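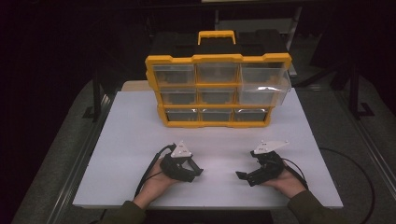 I bought the Kirkeo label printer in June, after years of writing on masking tape with a biro and then not being able to read it. It's a little handheld thing that talks to your phone, it cost me £42 with one roll of labels in the box, and I've used it most days. My excuse for buying it was small parts storage. If you own one of those yellow and black cases with the carrying handle and the rows of little clear drawers, you'll know the trouble: the drawers are see-through, but the plastic has a bit of a frosty look to it, and a drawer of M3 washers and a drawer of M4 washers look exactly the same to me without my glasses. So I wanted small, neat labels that would fit a small drawer front and stay put.

Setting it up was easy enough once I'd stopped fighting the app. The box gives you a folded sheet in tiny print telling you to pair the printer through your phone's Bluetooth menu. Don't! Open the app first and let it do the pairing, or you'll get a printer that says it's connected and sulks. I lost most of a cup of tea to that. After that it was fine, and it has reconnected by itself every time bar once, when I'd left it switched on in a coat pocket and run the battery flat.

There's no ink. It's thermal, so it burns the words on to the paper (well, the film, if you buy the better rolls) and that means the only thing you ever buy is labels. The standard roll gives you 186 of the short ones, which sounds like loads until you get the bug for it and start doing the spice rack, the fuse box, the backs of picture frames and the lid of every paint tin in the shed. I'm on my third roll. My sister Maarja Krūmiņa (yes, the sister who lent me her old embossing one and got it back with a broken wheel) says I should be stopped.

Print quality is very good on the big text settings and only all right on the small ones. Anything with a lot of closed-up letters goes a bit muddy at the tiniest size, so 'countersunk' came out as a grey smudge and I've had to settle for 'csk', which I understand and my husband doesn't. One size up is crisp and I'd stick with that. It'll do little pictures as well – there's a whole page of icons in the app, screws and plugs and teabags and so on – and I thought I'd never use them, but a drawing of a pan-head screw is quicker to spot than the words. The icons for electrical bits are poor. I never did find a fuse.
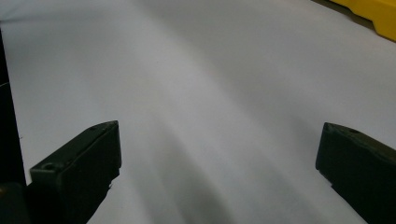
Sticking power is where I had my doubts, and it's mixed. On smooth hard plastic, glass and painted metal the labels have stayed flat, corners and all. On anything with a texture they start to lift in a week or so, and on cardboard they're there for life, which was a nuisance when I changed my mind about which shoebox was cables. They peel off plastic cleanly if you go slowly. If you go fast you get a white fuzzy layer left behind and need a drop of white spirit. Wipe everything down before you start, too. I skipped that on the first evening and had to redo a whole row.

The paper rolls also fade in the sun. I'd put a few on seed pots on the kitchen windowsill and by the time the tomatoes wanted moving on, half of them were blank, so I've no idea what I gave Szymon at the allotment. The film rolls seem better, though they haven't had a full summer yet. If your labels are going in a cupboard or a garage you won't have any trouble with either.

Now the app, which is my main grumble. It wants you to make an account. You can get round it by pressing the small grey 'later' at the bottom, but it asks again every few days, and it's forever showing me frames with balloons on that you have to pay for. It does save your old labels, which is handy, but it saves them by date and you can't rename them, so finding the one you did for the wall plugs means scrolling past everything. A folder or two would sort it. There's also no way of printing a list in one go. You type a label, print it, tear it off against the little blade, type the next one. For a whole set of drawers that's a slow evening, and the blade is on the left, so if you're left-handed like me you end up tearing across your own knuckles.

I did borrow the Talebi one from Birutė next door to compare, because hers is the model everybody recommends. It's faster and it'll take a list, and the cutter is a proper push-button one. It's also a lot heavier, the tape is in a cartridge you can only get from the one maker, and it leaves a great long blank bit at the start of every label unless you go into the menus to turn that off. I'd happily have it if I were labelling for a business. For the garage and the kitchen I didn't miss it when I gave it back.

Battery life is good. I charge mine when I remember, which is every few weeks, and it takes an ordinary USB-C lead. It doesn't come with a plug. The wrist strap is rubbish and I've cut mine off.

Four stars from me, and it would be more with a better app. Get the white film rolls, buy them two at a time because the postage is the same, and leave the clear ones alone unless everything you own is a pale colour – black on clear on dark plastic can't be read at all. I've got most of a roll of the clear going spare if anyone wants it.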